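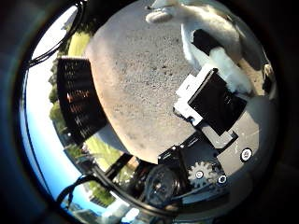 Blockheizkraftwerk startet nach Stillstand zu langsam, ist das normal?

Start | Forum | Energie & Technik | Neue Beiträge | Anmelden

Diese Seite verwendet Cookies. Mit der weiteren Nutzung stimmen Sie dem zu.

gasmotor_west
Guten Tag zusammen, ich betreue seit Februar eine kleine Anlage in Gemundale, ein Gasmotor mit Generator, der Wärme und Strom für eine Wohnsiedlung liefert. Die Steuerung ist von Noline. Im Handbuch steht, dass der Motor nach dem Startbefehl in 9 Minuten auf voller Last sein soll. Bei mir dauert es aber 14 Minuten, wenn die Anlage über Nacht gestanden hat. Nach einer kurzen Pause am Tag ist die Zeit in Ordnung. Der Zähler zeigt 3.689 Betriebsstunden, und die letzte große Wartung war bei 2.043. Fehlermeldungen gibt es keine. Muss ich mir Sorgen machen, oder ist dieses Verhalten üblich? Ich entschuldige mich, falls das Thema schon einmal behandelt wurde, ich habe mit der Suche nichts gefunden.

Prelness
Hallo, der Unterschied zwischen kalt und warm gibt schon einen guten Hinweis. Ich würde zuerst die Vorwärmung des Kühlwassers prüfen. Viele Motoren dieser Größe haben einen elektrischen Heizstab, der das Wasser im Stillstand warm hält. Wenn er defekt ist oder die kleine Umwälzpumpe nicht läuft, gibt die Steuerung die Last nur langsam frei, damit der Motor nicht leidet. Eine Meldung erscheint dabei nicht immer.
Lesen Sie am Morgen, vor dem Start, die Temperatur des Kühlwassers am Display ab und vergleichen Sie diese mit dem Sollwert im Handbuch. Ist sie deutlich zu niedrig, lassen Sie den Heizstab und sein Relais von einem Elektriker messen. Ist sie richtig, dann schauen Sie in das Menü mit der Lastrampe. Es ist möglich, dass dort für den Kaltstart ein anderer Wert eingetragen ist. Diesen Wert bitte nicht selbst ändern, bevor der Hersteller zugestimmt hat.
Unabhängig davon: Nach so vielen Stunden seit der Wartung sollten Sie im Wartungsplan nachsehen, ob die Zündkerzen fällig sind.

kuo_nutzer
bei uns in Kuo war es der Gasdruck. Einfach mal den Versorger anrufen

Kommentare

gasmotor_west: Vielen Dank für die ausführliche Antwort. Ich werde morgen um 6 Uhr die Temperatur ablesen und das Ergebnis hier schreiben.

heizkeller77: Gasdruck glaube ich nicht, dann wäre es am Tag ja auch langsam.

gasmotor_west: Die Temperatur war viel zu niedrig. Der Elektriker ist bestellt.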